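Search this site Search

Hand-held gripper, wrist camera: flat plates or angled plates for bottles in a divided box?

We are comparing two finger sets on the Otora hand-held gripper before ordering parts for a second pair. Set A is a flat printed plate. Set B is the same plate with more inward tilt. The task is pulling a capped bottle out of a box with compartments, and the result has to carry over to a Kidel arm later.

With set A I logged 100 picks per hand and got 4 drops on the left, none on the right. Set B drops less but hides more of the workspace from the wrist camera. Controller settings were identical for both. Wrist view with the jaws open first, then the head view with the left jaws on the cap.

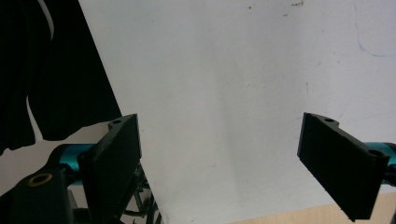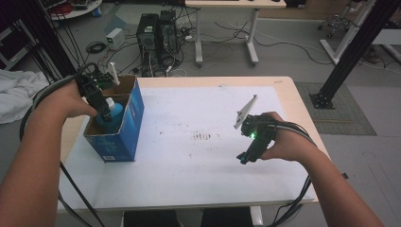
Mahnaz Amini

Is the drop rate a finger problem or a slide problem? And has anyone measured how much tilt the wrist camera tolerates before tracking suffers? A large white surface in view probably doesn't help.

Niilo Heinonen

Check the slide first. Drops on one hand only suggest play in the bushing. Close the jaws on a gauge block, push each fingertip sideways and read the deflection on a dial indicator. If left and right differ, swap the plates between hands and repeat. If the error stays on the left, the plates are fine.

On the cap: you are gripping a short cylinder with two flats, so you get line contact and the bottle can pivot. Thin silicone tape on the inner faces fixed most of that for us on the Pusmont fingers. Replace it often, it glazes.

For tracking, tilt matters less than texture. Lay a printed pattern on the table and tape one to the wall. We ran 334 sequences over plain paper in March and had to discard far too many. Fix the exposure too.

Berkay Sezer

Also look at the cable on the left side. A thick one looped back over the forearm pulls on the body when you raise your hand. Clip it at the elbow and leave slack.

Rostam Farahani

just get the Sharifi fingers, they're better

Contact the moderators | Posts remain the copyright of their authors | Back to top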